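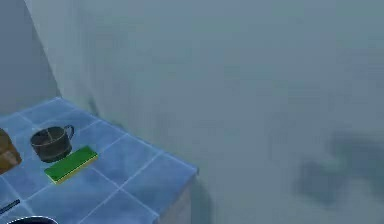
4. Setting up the shot tracker for a practice session

The Padside tracker logs makes, misses and shot location for up to 12 players. Charge the base unit overnight before first use. The light on the back turns solid green when it is full.

4.1 Mounting the base unit

1. Clamp the base unit to the backboard support arm. Do not clamp it to the rim or the net hooks.
2. Turn the unit until the lens points at the free throw line.
3. Tighten the thumbscrew by hand.
4. Run the safety cord over the arm and clip it to itself.

CAUTION: Use a ladder rated for your weight plus 20 lb, and have a second person hold it. Keep players off the court until the ladder is put away.

4.2 Pairing the tablet

1. Open the Padside app and tap Courts, then Add Court.
2. Hold the button on the base unit until it beeps twice.
3. Enter the four-digit code from the label under the battery door.
4. Name the court. Short names fit best on the scoreboard view.

Note: The tablet has to stay within 200 feet of the base unit. If it drops out, shots are stored on the unit – up to 2,065 of them – and sent when the connection comes back.

4.3 Calibrating

1. Choose High School, College or Pro for the three-point line.
2. Stand on each spot shown in the app and tap Mark.
3. Take one shot from each elbow and check that both appear on the chart.

If a shot shows up on the wrong side, the court is flipped. Go to Settings, Court, Flip and repeat step 3.
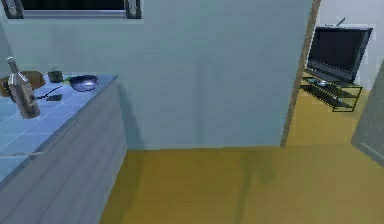
Counter with pale blue tiles, a tall bottle and a small dark cup.

4.4 Adding players

1. Tap Roster, then the plus sign.
2. Enter the name and jersey number. Jersey numbers can't repeat within a roster.
3. Tap the player's name before their turn to shoot. Shots taken with no player selected go to Unassigned.

To move shots out of Unassigned, press and hold the shot on the chart and pick a name. You can move up to 300 at a time.

4.5 Error 734

The unit can't see the rim. Wipe the lens with a dry cloth and check that the net isn't caught up over the rim. In outdoor courts, low sun in the late afternoon can also cause this – move to the opposite basket and calibrate again.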